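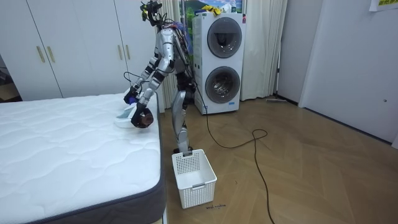
**Babatunde Olatunji**, contributing editor, household entries

# Spring cleaning

**Spring cleaning** is the practice of cleaning a home thoroughly once a year, by custom in the first warm weeks after winter. It differs from ordinary cleaning mainly in ambition. Furniture is moved, mattresses are aired, and objects that have lived under the bed since the previous year are brought into the light, discussed, and in many cases put back.

## Origins

The custom has no single source. Persian households have long cleaned before Nowruz, the new year that falls at the spring equinox, in a practice whose name is often translated as "shaking the house." Jewish households clear out leavened food before Passover, a job that reaches into coat pockets and the backs of drawers. Chinese families sweep before the Lunar New Year and traditionally put the broom away on the day itself, so as not to sweep out the good luck along with the dust.

In colder parts of Europe and North America there was also the matter of soot. A house heated by coal or wood and lit by lamps spent the winter coating itself in a fine black film, and the first mild day on which the windows could be left open was the first day it made any sense to wash the walls. Central heating removed most of the soot. The guilt stayed on.

## Method

Manuals mostly agree that work should go from top to bottom, and from the far corner of a room toward the door. They agree on little else. The writer Ifeoma Idahosa, whose household column ran for 16 years in the Ollitbridge weekly paper, told readers to begin with the bed, on the grounds that it was the largest thing in the room and would otherwise be used for lying down on. Her rival Bart Geerts held that the bed should come last, and the two argued the point in print for most of one July, a month in which neither of them was likely to be cleaning anything.

Fabrics are usually dealt with early. Curtains, blankets and covers are sorted by whether they can be washed, whether they should only be shaken, and whether anyone still likes them. 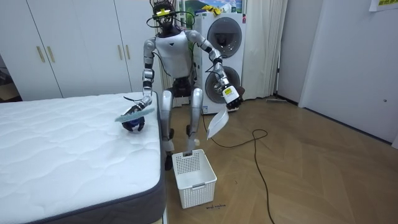
## Dust and its removal

House dust is a mixture of textile fibers, skin flakes, soil, pollen and crumbs, in proportions that depend on the household and are best left unexamined. Dry dusting moves a good deal of it from one surface to another. A damp cloth does better, and has been known to do better for a very long time, without much effect on the sale of feather dusters.

The dustpan came late to all this. Brooms are ancient, but for centuries the sweepings simply went out the door, where they became the street's concern. An American patent for a dustpan was granted in 1858, and the basic form has changed little: a flat lip, a raised back and a handle. The rubber edge found on many later pans is meant to deal with the thin line of dust that slips underneath. 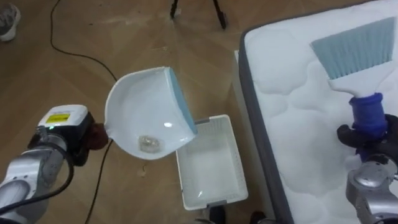
The line itself has proved hardy, and the usual treatment is to step back a few inches and sweep again, repeating until it is either gone or too faint to argue with. Geerts recommended a damp sheet of newspaper laid flat on the floor in place of a pan. Idahosa recommended a rug.

## Local customs

In Pestden, neighbors once cleaned in shared teams, doing each house on a street in turn. The practice faded after it became clear how much everyone was learning about everyone else's cupboards. A street history by Chibuzor Bako records that one team took 54 jars out of a single pantry, four of them labeled, and two of those correctly.

## See also

- Airing cupboard
- Junk drawer
- Moving house

*Last revised 30 September 2026*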